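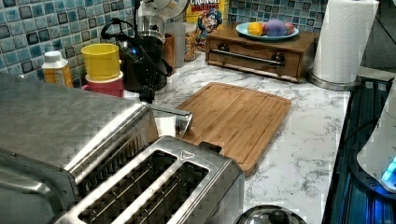 Hi, I'm Celina Tomaszewski, and Dramness is the little game studio I run with three friends and far too many controllers. If you came looking for a mission statement, I never got around to writing one. What I can give you is how we started, what we've made, and how to yell at us when something breaks.

I spent most of my twenties testing other people's games. I'd walk into the same wall for eight hours, write down that the wall was fine, then go home and play something with a friend on the couch. The couch part was always the best bit of my day! So when Matúš Sokol showed me a prototype about two moving guys trying to get a piano down a spiral staircase, I quit the next month. My mom still brings it up.

That prototype turned into Vamley, our first real release. You and up to three other people haul furniture out of a tower that is slowly leaning over, and you can absolutely drop a wardrobe on your sister. We built the first version with 90 kinds of chair in it, which was Matúš's idea, and I let it happen. The physics were a mess for a year. Some of that mess was so funny we kept it in (the bouncing bathtub is a bug, sorry to everyone who wrote in to praise the design).

Our second game is Brabec, and it's a stranger one. It's a side-scrolling shooter where you play a retired mail carrier defending one street from whatever comes up through the drains. It has 912 lines of dialogue, all written by Janka Dvořáček, and most of them are complaints about parking. Janka does our story and our level design, and she also answers the support email, so please be nice to her.

Vratislav Machala makes the music and every single sound effect. He recorded the drain monsters himself, with his own throat, and needed two days off afterward. Matúš does the code. I do the art, the bills, the trailers and this page.

We're four people and I'd like us to stay small. We've had offers to grow, and I did think hard about one of them, but I like knowing what everybody is working on without calling a meeting. We do hire freelancers when a game needs them. Jozefína Hrnčiar painted all the backgrounds for Brabec, and if you've ever stopped shooting just to look at the bakery at sunset, that was her.

A few things people ask a lot. Yes, every game we make will have couch co-op. No, we don't sell loot boxes or season passes, and the hats in Vamley are free. Yes, we're working on something new. It's called Sanwood, it has boats, and we're hoping to have a demo ready in June. We opened 500 spots for the first playtest and they were gone before I'd finished my coffee, so there will be a second round. Sign up for the newsletter if you want in. I only send it when there's news, and sometimes I forget even then.

Bug reports go to the support address at the bottom of the page. Screenshots help, and so does telling us what you were holding when it crashed. Fan art can go straight to me, and it all gets printed and stuck on the wall by my desk.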